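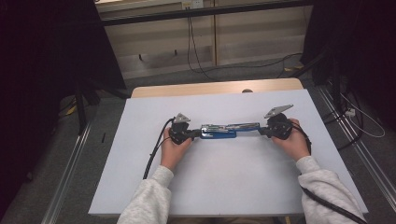 Texto y fotografía: Tumaini Ogola
Publicado el 3 de julio de 2018
Galería: Sala de montaje Bindora

La sala Bindora es el espacio de montaje y pruebas de mesa del taller Grotberg. Tiene 32 metros cuadrados, un acceso único y suelo de moqueta gris. Se reformó en junio, con cambio de cortinas y nueva distribución de las mesas. La galería recoge el puesto principal en su disposición actual.

Puesto principal

Tablero blanco rectangular sobre mesa de madera clara. El dispositivo de dos empuñaduras, negro y azul, se sostiene en horizontal sobre el tablero, con una mano en cada unidad.

Dispositivo: carril central largo con base azul y guía metálica plateada. Sobre cada empuñadura, una placa triangular gris plateada con taladros y tornillos; la de la derecha es la de mayor tamaño.

Cableado: dos cables negros, uno por empuñadura. El izquierdo cruza el tablero; el derecho baja junto a la muñeca y sigue la manga.

Suelo: moqueta gris, con un perfil largo de aluminio plateado a cada lado de la mesa. A la izquierda, una pata de apoyo oscura y, contigua, la cortina negra.

Notas sobre la sala

El tablero se apoya sin fijación y se sustituye cuando la superficie presenta marcas. En el almacén hay 2 unidades de repuesto, del mismo formato. La limpieza se hace con paño de microfibra y jabón neutro; no se admiten disolventes.

La iluminación de trabajo se ajusta a 500 lux, medidos a la altura del tablero. La última medición la hizo Mulugeta Yilma tras la reforma y consta en la ficha de la sala.

El aforo es de 5 personas. Las reservas se tramitan por turno completo, de mañana o de tarde, en el registro del taller. Responsable de la sala: Guðlaug Thygesen. Suplente: Brian Mushi.

Los planos de distribución, con cotas, están disponibles en recepción. La galería de la sala Juhl se publica en página aparte.

Volver al índice de galerías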